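Notes for my collectors' club talk, 11/3/18

Welcome everybody, and thank you for giving up a perfectly good evening to hear me go on about little plastic people! Tonight is the Kikix Stulis line, the ten-inch space rangers (well, 10 inches with the helmet on), and why I've grown so fond of them over the years.

Pass the Paiva figure around now. Ask folks to try the elbows and the knees gently, and mention that the cape is real cloth and comes off. The first run was 2,000 pieces and the second was 3,000, so check the foot stamp before you pay first-run money.
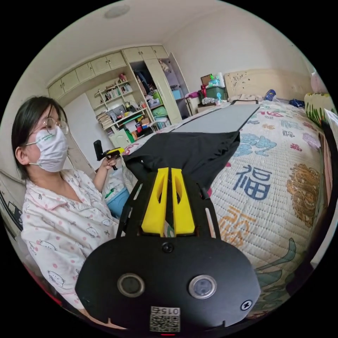 Pink polka dots and cat faces, pajamas at home.

Now slow down, I always rush this part. Storage! Keep them out of the window, keep the accessories bagged with the figure they belong to, and loosen the joints with warm water before posing. I've seen up to 30 dollars knocked off at the Ustodcombe toy fair for one missing blaster.

Take questions, then the swap table.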